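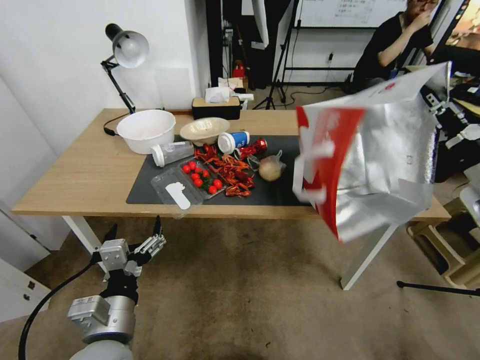
Dorota Grabowska says she paid for the pods three months running before it occurred to her to put half the lettuce in the other drawer and see what happened. What happened, she says, was that both halves went brown at the same time.

Her letter was one of several that reached Oria over the winter, all on the subject of freshness pods, and it is the reason we are issuing this release.

ORIA ASKS: WHERE IS THE PROOF FOR FRESHNESS PODS?
Home trial in Hou finds little to back up the label on Elari refrigerator inserts

HOU – Oria, the independent household advice group, today published the results of a home trial of Elari, a refrigerator insert sold by Doledier that is said to keep fruit and vegetables fresh for longer. The group found no clear benefit from the pods in ordinary kitchens and is asking Doledier to release the test results behind its claims or take those claims off the box.

Elari pods are small discs that sit in the crisper drawer. According to the packaging they "calm the air" around produce and keep leafy greens "market fresh for up to 27 days." A refill costs $5 and is meant to be changed every month. The box does not say what is inside the disc beyond "natural mineral blend," and it does not say what the greens were compared with, how cold the refrigerator was, or who decided what counted as market fresh.

We have no quarrel with the idea. Fruit gives off gas as it ripens, the gas speeds up the ripening of whatever is next to it, and there are materials that soak the gas up. Produce warehouses have used that fact for a long time. Whether a disc the size of a cookie can do the same job in a drawer that gets opened every time somebody wants a carrot is another matter, and that was the part we wanted to see tested.

"Up to" is also doing a great deal of work on that box. A bag of spinach that lasts four days has lasted up to 27 days. So has one that lasts an afternoon.

What we did

Oria asked 19 households in Hou to take part over five weeks, starting in March. Each was given nine items of fresh produce, bought by us from the same store, for a total of 171. Every household had two drawers or two lidded bins, one with an Elari pod and one with a plain disc of the same size and weight that did nothing at all. The discs were wrapped in identical cotton covers. Households were told which drawer was A and which was B, and that was all they were told.

Items that could be divided, such as lettuce, cilantro and grapes, were split between the two. Whole items like cucumbers and peppers were assigned by coin toss. People checked their produce each evening and wrote down the day they would no longer eat it raw.

"I wanted that to be the test," said Lucyna Krawczyk, who ran the trial for Oria. "You can measure firmness with an instrument and get a lovely chart. But the person paying for the refill wants to know if the cucumber is still going in the salad. So that was the question we asked."

What we found

Leafy greens, the only produce for which the box gives a number of days, did no better beside a pod than beside the dummy disc. In some homes the pod side held up a little longer, in others it gave out first, and there was no pattern we could find. None of the greens on either side came anywhere near the figure on the label.

Berries were the same story. Mold turned up when it turned up. A single bad raspberry at the bottom of a box made far more difference than anything we put in the drawer.

Pears and avocados did seem to hold slightly longer next to the pod. We report that because it is what the sheets say, and because it fits with what is known about ripening gas. We would not lean on it. There were few of them, the difference was small, and a pear that arrives a bit harder than its neighbor will last a bit longer in anyone's refrigerator.

At the end we asked each household to guess which side had held the real pod. The guesses were split down the middle, with many people quite sure of themselves and wrong. One family who picked the dummy disc asked if they could buy more of it.

What did make a difference was duller. Households whose refrigerators ran warm lost their greens early on both sides. Lettuce kept in a bag with a dry paper towel outlasted lettuce kept loose, pod or no pod. Apples stored in the same drawer as greens were bad news for the greens. Some families found that herbs lasted well in a jar of water, which their grandmothers could have told them for less than $5 a month.

The limits of the trial

This was a small trial in real homes, and it has the weaknesses of one. Drawers were opened at different times. People have different ideas of when a pepper is past it. A teenager in one house ate part of the experiment. A laboratory with sealed chambers might well measure an effect that we could not, and if Doledier has such a laboratory report we would like to read it.

We would then ask a second question, which is whether an effect that only shows up in a sealed chamber is worth paying for in a kitchen. The box shows a family kitchen. It doesn't show a sealed chamber.

Our trial did not look at the safety of the pods, and nothing in it suggests they are harmful. It also did not cover other brands. Readers should not assume that a rival product works because this one fell flat, or the other way around.

What Doledier told us

Oria wrote to Doledier before the trial began, again when it ended, and a third time with a full copy of the results. The first letter got a coupon. The second got a reply saying that Elari had been "extensively evaluated" and that customer satisfaction was "extremely high." We asked for the evaluation. The company said it was confidential for commercial reasons.

We understand that a recipe may be a trade secret. A test result is a different sort of thing. If a company prints a number of days on the front of a box, the buyer is entitled to know where the number came from, and "we looked into it and were pleased" does not tell them.

As for satisfaction, Grabowska was satisfied too, for three months. When food lasts, people thank the pod. When it doesn't, they blame the store, or the weather, or themselves for forgetting to change the refill. It is very hard for a product like this to lose a customer's trust, and that is why reviews can't stand in for a side-by-side comparison. She tells us her remaining refills are in a kitchen cabinet and that she'd rather have the money.

What Oria is asking for

We are asking Doledier to publish the test behind the claim for leafy greens, including the temperature, the type of greens and what they were compared with. If the company can't do that, we are asking it to remove the claim. We would also like the ingredients printed in full. "Natural mineral blend" could describe a handful of gravel.

We are asking stores in Hou to think about where they put the display. At present the pods hang beside the salad greens in more than one supermarket, under signs about cutting food waste. Food waste is a real cost for families, and people who care about it deserve something better than a hunch in a cotton-fresh shade of green.

Advice for shoppers

Put a thermometer in the refrigerator and leave it overnight before you read it. The dial on the wall of the thing is often no guide at all. Keep apples, pears and ripe avocados away from greens. Don't wash berries until you are ready to eat them, and take out any bad ones as soon as you get home. Buy less salad than you think you need – most of the greens thrown out in our trial had simply been bought for meals that never got cooked, and no disc is going to fix that.

If you already own Elari pods and want to check them for yourself, the method is simple enough. Split one bag of greens in two, put the pod with one half, and have someone else in the house swap things around so you don't know which is which. Write down the days. Oria would be glad to see your notes, including any that disagree with ours.

The full results, with every household's daily sheets and the instructions they were given, can be requested free of charge from Oria's office in Hou. Lucyna Krawczyk is available for interviews in the mornings, before noon.

About Oria

Oria gives free advice on household products and home costs. It takes no advertising and accepts no samples from manufacturers. All the pods used in this trial were bought at full price, and the coupon from Doledier was returned.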